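4.3 Unintended release of thin packages

The most frequent fault in the Trarnunitz trials was not a missed grasp. In 13 of the 150 runs the gripper closed on a package, reported a stable hold, and lost the package during the lift or the transfer. We call this an unintended release. The controller did not notice it in nine of these runs and continued the motion to the goal with nothing between the fingers. For a person standing near the arm this is a safety matter, because the arm then moves with a wrong belief about its load and may push down with more force than necessary at the place point.

All 13 releases happened with flexible packages. Pouches and wrappers change their shape under the fingers, and the opening width, which our controller uses as the only sign of a hold, can stay inside the accepted band while the film slides. Montserrat Palacios examined the force logs by hand and found a short drop in motor current before most of the releases. The drop was too small for the alarm limit that we had taken from the earlier Harb setup, where only rigid boxes were handled. Figure 4 gives the wrist view for the pouch class, with a crinkled pouch on the brown surface ahead of the fingers and a shiny crumpled wrapper close to the right finger.

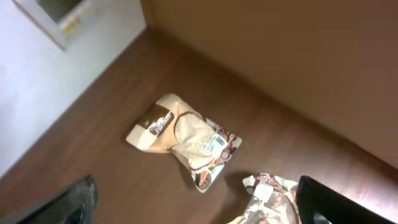 Why did the controller not report a lost package?
The fault check read only the opening width of the gripper, and a thin package changes this width by less than the tolerance of the check. The current drop was recorded but it was not used for a decision.

Figure 4. Wrist views used in the analysis of unintended release. First view: flexible packages. Second view: mixed items.

We considered three possible causes. The first is wear of the finger surface. We exchanged both pads after the fifth release and the rate did not change in a clear way, so we believe wear has at most a small part in it. The second is the approach angle. When the fingers come down along the long side of a pouch, they hold mainly the folded film and not the contents, and the weight turns the pouch out of the grip. The third is a timing error in the software. The lift command was sent 258 milliseconds after the close command, without waiting for the current to settle. With a box this delay is enough. With a pouch the contents are still moving — the hold is then judged too early.

The mixed items were more difficult to judge, because a rigid box and a soft wrapped product ask for different limits and the planner has to choose before contact. In the second view of Figure 4 a Kleenex box lies on the table between a long tan package and a gray basket. The box class gave no release in any run. The wrapped products gave four, and in one of them the arm pressed against the basket rim until Itziar Toledo used the stop button. The basket was deformed but nobody was touched.
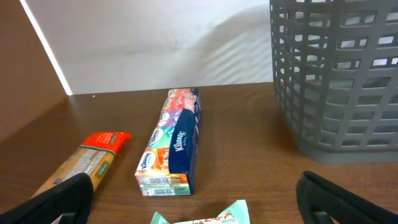 What was changed after the contact with the basket?
The lift now waits until the motor current is stable, and the downward force at the place point is limited. A current drop during the transfer stops the arm and asks the operator for a confirmation.

With these changes we repeated the runs that had ended in a release, using the same start positions as far as it was possible. Two packages were still lost, but both losses were detected before the arm reached the goal. We do not claim that the fault is removed. The new check costs time in each cycle, and it gives false stops with very light wrappers, where the normal current is already near the limit. A comparison with the Edulero controller, which measures slip directly at the finger, is left for Section 5.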